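Friday, after lunch

Rule day. Loredana D'Amico has sent round the new handling code for the arms, 2 pages, down from 157, and I have been told to read it "with an open mind."

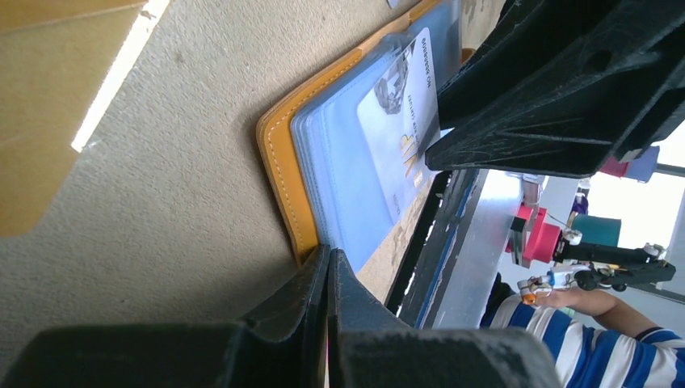

The yellow card holder in the gripper, Friday.

Rule one: no real cards in the props. Fair enough. I've been saying it since the Wasico job, though apparently it needed a heading and a colour-coded box before it counted. Rule four says finger pads get checked for wear every 700 grips and the result written down in ink. Ours are scratched and dusty, which I have now written down, in ink.

Then the one I argued about. Hands stay clear of any arm with its power on, unless a second person is at the stop button. Jafri reckons this will halve our day. Loredana said his fingers were also in the budget. He went off to make tea.

Clurkden wants us to hold soft goods for 90 seconds before letting go. No idea who chose 90. I asked and got a link to the document I was already reading.

Signed it at ten past four. Still have to print the thing for the wall, and the printer wants magenta to do black and white. There's no rule about the printer. Must ring Mum about August.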